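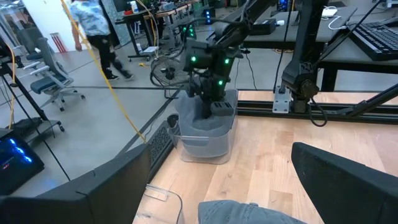
Caixa de plástico transparente com tecido cinzento, sobre tampo de madeira clara.

Maarten Wouters trabalha com arrumação de têxteis há tempo suficiente para desconfiar de caixas opacas. Consultor de armazenamento na Brokitex, passa a maior parte da semana a definir como se guardam toalhas, panos e mantas em lavandarias, residências de estudantes e pequenos hotéis. A conversa decorreu numa segunda-feira de manhã e começou pelo recipiente, por insistência do próprio.

«As pessoas começam pela dobra e deixam a caixa para o fim. É a ordem errada», afirma. «A dobra depende da largura interior. Se eu não souber a largura interior, não sei em quantas partes vou dobrar o pano.»

A largura interior, sublinha, não é a que vem na etiqueta. Os fabricantes indicam em geral a medida exterior, tomada no rebordo, e uma caixa com paredes inclinadas perde espaço à medida que se desce. Wouters mede sempre o fundo. Os cantos arredondados retiram mais um pouco, embora no tecido isso tenha menos consequências do que com objetos rígidos, porque o material cede.

A preferência pelo plástico transparente tem uma razão de inventário. Num levantamento interno que coordenou com Hertta Lindqvist, responsável pela rouparia de uma residência, foram registadas 287 aberturas de caixas ao longo de um mês. Em 200 dessas aberturas, a caixa voltou a ser fechada sem que nada fosse retirado. «Eram caixas opacas. Abria-se para ver o que estava lá dentro. Com a parede transparente, a cor do tecido vê-se de fora e essa abertura deixa de existir, desde que não se misturem coisas parecidas.»

A ressalva é importante. Um pano cinzento e uma toalha cinzenta, amontoados, são difíceis de distinguir através do plástico. Nesses casos, Wouters recomenda uma etiqueta na face curta, virada para o corredor, com o tipo de peça e o formato. Nunca na tampa, que fica escondida assim que se empilha outra caixa por cima.

Perguntamos se tudo tem de ser dobrado. A resposta é negativa. «Há três estados possíveis para um têxtil guardado: dobrado, enrolado ou solto. O solto tem má fama, mas para panos de limpeza é muitas vezes o correto. O tempo gasto a dobrar um pano que vai ser usado daí a uma hora não se recupera.»

O método que aplica aos panos soltos é simples. Entram na caixa um a um, pelo centro, e são pressionados para baixo com os dedos juntos antes de entrar o seguinte. A pressão deve ser vertical. Quando se empurra de lado, o tecido sobe pela parede oposta e acaba por passar o rebordo, o que impede a tampa de assentar. O limite de enchimento fica um dedo abaixo do rebordo – «um dedo deitado, não em pé», precisa.

Para toalhas, a regra muda. O turco conserva as marcas de compressão e, se for guardado em monte, sai com vincos irregulares que ocupam mais espaço na prateleira seguinte. Wouters dobra em terços no sentido do comprimento e depois ao meio, com a dobra fechada para cima. Numa caixa de tamanho médio da série Clakik, a que usa como referência nos seus cálculos, cabem 9 toalhas de rosto na vertical. Na horizontal, empilhadas, cabe o mesmo número, mas retirar a de baixo obriga a mexer em todas as outras.

«Seis é o número que eu escrevo na ficha», acrescenta. «Cabem mais, mas com seis a mão entra sem arrastar as vizinhas. A capacidade de uma caixa e a capacidade útil são duas grandezas diferentes.»

A superfície de trabalho ocupa uma parte inesperada da entrevista. Para encher caixas, Wouters prefere um tampo de madeira clara e liso, sem toalha nem tapete por cima. Em tampos escuros, diz, perde-se de vista a fibra solta e o pano mais escuro; em tampos de vidro, a caixa desliza quando se pressiona o conteúdo. A altura deve permitir que o antebraço desça para dentro da caixa sem levantar o ombro. Para quem faz a tarefa de pé durante uma manhã inteira, a diferença entre uma mesa certa e uma mesa baixa nota-se na zona lombar ao fim de uma hora.

O pavimento também conta. Os espaços com chão de betão são fáceis de varrer, mas Wouters desaconselha pousar lá as caixas enquanto se enchem. O fundo apanha pó mineral, que depois passa para o tampo e daí para o tecido. Quando não há alternativa, coloca-se um estrado.

Aarne Ruotsalainen, que gere a lavandaria Kinnunen e participa em parte da conversa, discorda num ponto. Considera que a transparência tem um custo estético que os clientes particulares não aceitam com facilidade. «Numa rouparia de serviço, ninguém se incomoda por ver um monte de tecido através do plástico. Em casa, numa estante aberta, incomodam-se. Pedem-nos cestos, e nos cestos volta o problema da identificação.»

Wouters admite a objeção e propõe uma solução intermédia: caixa transparente dentro de armário fechado, cesto apenas para o que está em uso no próprio dia. Ruotsalainen responde que isso pressupõe um armário. O assunto fica por resolver.

Quanto à limpeza das caixas, o procedimento é curto: água morna, detergente neutro, pano macio, secagem com a abertura para baixo. Os abrasivos riscam o plástico e, depois de riscado, o material perde transparência, que era o motivo da compra. Wouters substitui uma caixa quando deixa de conseguir identificar o conteúdo a um metro. Fissuras no rebordo são motivo de rejeição imediata, porque prendem os fios do tecido.

Há ainda a humidade. Um têxtil guardado antes de estar completamente seco ganha cheiro numa caixa fechada em cerca de 200 horas, segundo os registos que Wouters foi acumulando, e a tampa agrava a situação. A sua recomendação é deixar a caixa destapada na primeira noite. Em janeiro, em casas pouco aquecidas, prolonga esse período para duas noites e afasta as caixas da parede exterior.

Sobre rotação, a indicação é repor por baixo e retirar por cima quando as peças estão dobradas na horizontal, ou repor atrás e retirar à frente quando estão na vertical. Com panos soltos, não há rotação controlável. A caixa esvazia-se por completo antes de se voltar a encher, e as peças que restam no fundo vão para cima do lote novo.

A última pergunta foi sobre o erro que encontra com mais frequência. Wouters pensa um momento. «Caixas demasiado grandes. Compra-se a maior porque o preço por litro é melhor, enche-se até acima e depois ninguém a consegue tirar da prateleira com uma só mão. Eu peço sempre que experimentem com a caixa cheia antes de comprarem as restantes.»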